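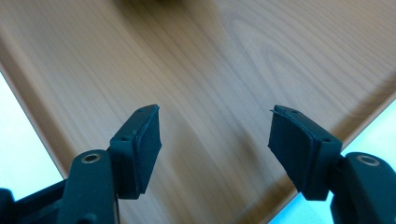 Workshop > Grippers and Hands > Hand-held grippers: which pads?

tilly_torque
Been playing with the Urix pads on the hand-held gripper since Monday and I'm loving them! The linkage feels lovely and light – you squeeze and the fingers just follow. Has anyone tried them against the Flendell ones? Mine have 18 runs on them so far, all crockery.

4 replies · 6 likes

benchmouse
Flendell every time for me. Grippier face, and they don't start lifting at the corners. Crockery is too kind a test though, try a wet sponge.

tilly_torque
Fair point about the corners, but look how it takes a bowl by the rim:
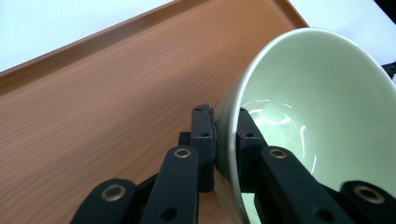

One pad inside, one outside, bowl tipped right over on its side.

Kamil Havlíček
Nice grip! I'd disagree with benchmouse, glazed stuff is hard. We did nearly 3,000 picks at Matoušek and bowls were the worst of the lot. Are you pinching by hand force only, or is there a spring?

benchmouse
OK, glaze is slippery, I'll give you that. Still wouldn't pick a pad on bowls alone.

tilly_torque
Hand force only, Kamil. I've got 2 Flendell pads coming, so I'll swap them over and do the same bowl again – and a sponge, just for you, benchmouse!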